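Veikko Nieminen
Thread, started Saturday morning

Taking the side table in the kitchen apart today. It has turned into the place where everything lands. Going to post as I go, mostly so I finish.

For people who are new: the apartment is small, the kitchen has one counter, and the counter is taken up by the dish rack. So the table against the wall does the work of a pantry, a desk and a laundry room.

First thing off was the mail. Most of it was for Jarmo Hakala, who had the place before me and moved to Ustholm in the spring. I texted him. He says to recycle all of it except anything from the bank.

Nothing from the bank.

Next, batteries. I had a saucer of them. I put each one in the kitchen timer to see if it ran. Four were good. The rest are in a jar by the door for the drop-off at the hardware store.

Wiped the table down with dish soap and warm water, then a dry towel. There's an old ring near the wall that doesn't come out. I tried baking soda last winter and it took a bit of the finish with it, so I'm leaving it alone.

Rule I'm using for what goes back: did I touch it this week. If yes, it can live on the table. If no, it goes in the closet or to the swap shelf downstairs.

Coffee passes. I buy it ground from Ramanauskas, 500 grams at a time, and pour it into a clear container with a white lid. I used to keep it in the bag with a clip. The clip broke and I found out the bag tips over.

The scoop stays in with the coffee. Tyyne Kallio has told me this is unsanitary. I've been doing it for years.

Two level scoops for one mug, three if it's before seven.

Utensils pass, but I cut them down. I had 30 in a holder that was full at half that. Doubles went: two peelers, a second ladle, a bunch of takeout chopsticks. Kept the one with the red handle, which I use almost every day.

The wire holder is better than the crock I had before. Water drains out of it. The crock had a layer at the bottom that I don't want to write about.

Tissues pass. Ragweed season, September, no discussion.

Coasters pass. See ring, above.

The basket is the one I went back and forth on. It's wicker with a lid and a tall handle, and it takes up a lot of room. Dorottya Antal gave it to me when she moved out of the second floor. I keep tea in it, plus the sugar packets I bring home from places.

Measured the shelf to see if it would go up there. It won't, the handle is too tall. So it stays on the table, against the wall.

Lunch break. Cheese sandwich. Back at one.

Back. Elli Kempperainen is going to correct my spelling of her name, so: Elli Kemppainen asked if I'm keeping the hammock mug. Yes. It's the only mug that holds a full pour, and the picture on it is green and yellow with somebody lying in a pink hammock under the trees. I've wanted to be that person since about Tuesday.

The other mugs went in the cabinet, handles all the same way. Two with chips went to the balcony for seedlings.

Laundry is the part I haven't solved. There's no other flat surface in the apartment big enough for a shirt, so shirts get laid out on the table and the kitchen stuff gets pushed to the back. It works as long as there's only one shirt. 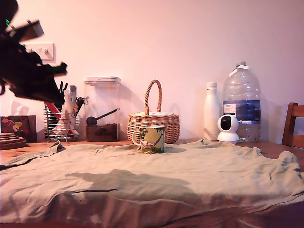
The green one needs the most help. It's soft and it wrinkles if you look at it. I smooth it with my hands from the middle out, sleeves last, then fold it in thirds. I don't own an iron. I had one from Ulel and gave it to my sister.

Tyyne says to hang them on the shower rod and run the hot water. I've done that. You get a damp shirt with the same wrinkles.

If anyone has a folding rack that fits behind a door, tell me which one. The gap I have is 4 inches. I looked at one from Bullasel and it's too deep by the width of the hooks.

Also considered a board that sits over the bathtub. Decided I don't want to iron or fold anything over a bathtub.

Count for the swap shelf: one bag of utensils, the crock, a trivet, a pack of paper napkins and a phone charger for a phone I no longer have. The charger was gone when I went back down with the napkins.

Someone asked what the white bottle is. Just an insulated water bottle. It goes to work with me on weekdays and stands on the right side of the table on weekends.

Total time was some 4 hours with lunch. I had guessed one.

Shirts are folded and in the drawer. Table is wiped again. Doing the closet next weekend if it rains.

Jarmo just texted that he might want the catalogs after all. They're in the bin downstairs, so I'm going down.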